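Home | Notebook | Line 2 | Handling | Older entries | Search

July, page 154

In at 6:40, cell already warm, somebody from nights left the fan off again. Writing this between runs so excuse the state of it.

Where we are. The kit line at Daddale packs the molecule models by hand, as it has done since before I started. Girls on the far bench (Tamara's word, half of them are over fifty and one is called Pavel) take a finished model off the tray, turn it, look at it, seat it in the insert, close the lid. Turning it is the job. Seating is nothing. Everyone who wrote the spec for the cell thought it was the other way round, me included.

Predon quoted us for pick and place. Fine, pick and place works. Clarico want every model checked on all sides before it goes in the box and that means it gets turned in the hand, no putting down, no second fixture. So we're doing in-hand turning in sim first and the real hand after. Vratislav owns the sim, I own the bench, Tamara Grecu owns the people and tells us both when we're being stupid.

Sim notes, before I forget:

- friction on the fingertip pads was set way to high in the old file. Model stuck like glue, looked great, meant nothing. Dropped it, now it slips the way the real ones do. Vratislav unhappy, his success numbers went down the drain. Good.
- 404 attempts overnight on the new setting. Haven't sorted the failures yet. First look, most drops are when a rod ends up between two fingers and no sphere is touching anything. Need to log contact on spheres and rods seperately.
- shadows are still on low. Leave it, speeds things up. But the policy that uses the camera sees them too, so put it back up before we train that one. WRITE THIS ON THE BOARD.
- colors. Split rods (half one sphere's color, half the next) are a gift for tracking orientation, keep them. The plain gray model from the Charvát catalog is going to be miserable. Not this month's problem.
- open cage shape = you can see straight through it, depth estimate jumps to the table behind. Vratislav has a filter for this, says it's ugly. Use ugly filter.

8:15. Went down to the bench with Tamara for an hour. Should have done this in the spring. Things I wrote on my hand and am now copying:

They don't hold the model by the spheres. Two fingers under, thumb on top, and it rolls. When it's nearly round it goes back on the tray and they pick it up again from another side, which we had banned in our own spec for no reason I can find. Ask Vratislav where that came from. If regrasping is allowed the whole thing gets about half as hard.

They listen. A loose rod clicks. Our hand can't hear anything and the motors would drown it anyway. Could we catch it on finger current? Maybe. Try squeezing a bad one and a good one, compare.

They sort by feel what we'd call a pass. Asked one of them what a bad one feels like and she gave me one to hold. Couldn't tell. She could.

On the people side, since Tamara asked for it in writing and this is as near as I get. There are 4 on the bench per shift. Plan from upstairs had two moving to the cell as "operators", which in that document meant standing next to it and pressing reset. Tamara's version: rotate, one on the cell each day, and the one on the cell gets the say on rejects, the cell doesn't. Pay grade goes with the cell work whoever is doing it. She's got this agreed in principle with the plant, not on paper. I don't want to bring the hand down to the floor until it's on paper. Said so to Vratislav, he said fine, then said it twice so I think he means it.

Sore wrists came up before I asked. Rolling all day, 3,000 models through the bench in a good week. So not everybody is against the thing. What they don't like is the beeper, and the idea that it sets the pace. Right now they stack ahead in the morning and go slower after lunch. With a fixed cycle that goes away. Could buffer the trays both sides of the cell, costs us floor space, keeps the rhythm theirs. Drawing to do. Measure the gap by the pillar.

10:50. Tried the current idea on the bench gripper. One good model, one with a loose rod. Difference in the trace, small, and I might be seeing what I want. Repeat with somebody else swapping them so I don't know which is which. Lost a rod under the cabinet. Found it.

Vratislav's reruns with regrasp allowed are going now. He's also moved the start pose so the model begins low in the palm, resting on the edge, with a finger coming in from the side. Steadier than starting from the tips. I think the tips start was only ever there because it looked good to visitors.

To do
- paper from plant re grade, Tamara chasing
- contact logging, spheres / rods
- shadows back up!!
- blind test on current trace
- tray buffer drawing, both sides
- new pads, the softer ones, the old set is shiny
- return Pavel's magnifier

13:30. Reruns not done. Vratislav Jireš gone to lunch with the sim machine locked so can't look. Will staple results on the next page. If anyone wants the bench gripper this afternoon it's free but don't touch the zero offsets, they took me all of yesterday.

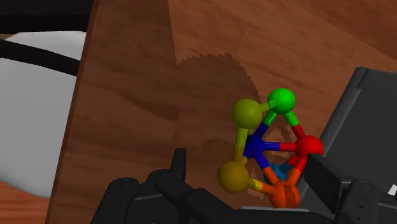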